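Home | Projects | Reports | People | Contact

Kaliris tabletop cell: progress report to Gristen
Jul 7, 2023
By Noura Mansour

Summary

June was our best month so far. The simulated cell now starts from a single settings file, the arm holds its ready pose without drifting, and Cristóvão Morais has finished the gripper work he began in the spring. We are behind on one item, the handover guide, and I explain that under Open items. Spending is within the plan you approved.

Base and mounting

You may remember from the last report that the arm was trembling whenever it reached across the table. We spent far too long blaming the controller gains. Cristóvão found the trouble in the mounting: the base and the pedestal under it had been loaded as two separate bodies with a slightly soft joint between them, so every fast move of the shoulder rocked the whole thing. He made the joint rigid, reset the base height and reran the full set of reaching moves. The trembling is gone. It was a wonderful afternoon, and I have kept the before and after plots for anyone who wants them.

We also moved the base frame so that its origin sits on the top face of the pedestal. It used to be at floor level, and anyone who changed the pedestal height had to correct the numbers in 3 other files. Now they change one.

Gripper

The fingers were closing unevenly. One side reached its stop early and pushed the object sideways before the other side touched it. Both fingers now follow a single command, and the contact friction is set in the same place as the grip force. Of the 18 test grasps in our standard check, all but 2 hold through the lift. Both failures are on the ball, which still squirts out if the fingers meet it above its middle. Cristóvão wants to try a lower approach before touching the friction again, and I agree with him.

Room and objects

The arm is a Franka Emika model, and we run it in the dining room layout from the Ditura set. The room is heavier to load than the bare table we started with, but I'm so glad we switched! Chairs close to the table make the planner work for its living, and a mixed tabletop shows up errors that a row of identical cubes never did. The first week in the new room gave us a long list of collisions between the elbow and the chair backs. We cleared it by raising the elbow in the ready pose and keeping the gripper high until the hand is over its target.

Ready pose, gripper open over the far half of the table, with the block beneath it and the potted plant beside the block:
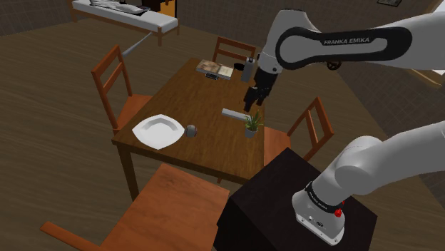 Routine care

We now have a short routine that whoever uses the cell goes through at the start of a session.

1. Load the room with the arm parked and let the objects settle before sending any command.
2. Move to the ready pose and compare the joint readings with the saved ones.
3. Open and close the gripper on nothing, then on the block.
4. Write the result in the log, including the version of the settings file.

The whole thing takes nearly 3 minutes. It has already paid for itself: in the second half of June it caught an old settings file that would have put the base back at floor level.

Open items

The handover guide for the Zapata group is half written. The setup chapter is done and the repair chapter is still a pile of notes, mostly mine. I would like to move its due date to the end of the next reporting period. No extra money is needed.

The other open item is the ball, as above. We will report the new grasp results along with the guide.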